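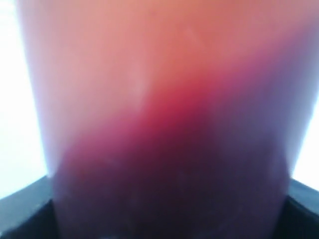 Photograph: wrist camera, Fludell test bench, Tustwood

At very close range, a wrist camera is not much use for reading a label. What it gives you is colour and a rough outline, in this case peach at the top, a red band across the middle and dark purple below, with a dark shape in each bottom corner. For the people at Fludell, the question is whether that is enough to work with.

The firm has spent the autumn comparing two grippers on the same arm. One is the Sirko, a plain parallel model with stiff fingers. The other is the Grestusora, which has softer pads and costs more. Both were run through 258 picks of thin, see-through items, the sort that depth cameras often miss.

Liudmyla Didenko ran the trials. She set the camera close to the fingers so that it could watch the last few centimetres of each approach, and accepted that anything held there would be badly out of focus. A lens with a nearer focus was tried for two days and taken off again, as it lost sight of the table.

"I don't need a sharp picture at that point," she says. "I need to know which side the edge is on."

Clear plastic makes even that difficult. Light comes through the side of an object and the edge fades into a white background. Vitalii Boiko, who wrote the controller, now looks for a change in colour across the width and ignores fine detail. Plain, uncoloured items still give him trouble.

Of the two grippers, Didenko prefers the Sirko for setting up and the Grestusora for anything that dents. The softer pads need cleaning more often, and changing a pair takes her 5 minutes. Fludell plans a longer run of 2000 picks in November, with the camera moved back slightly.

Contact the magazine | © 2026 All rights reserved | Back to top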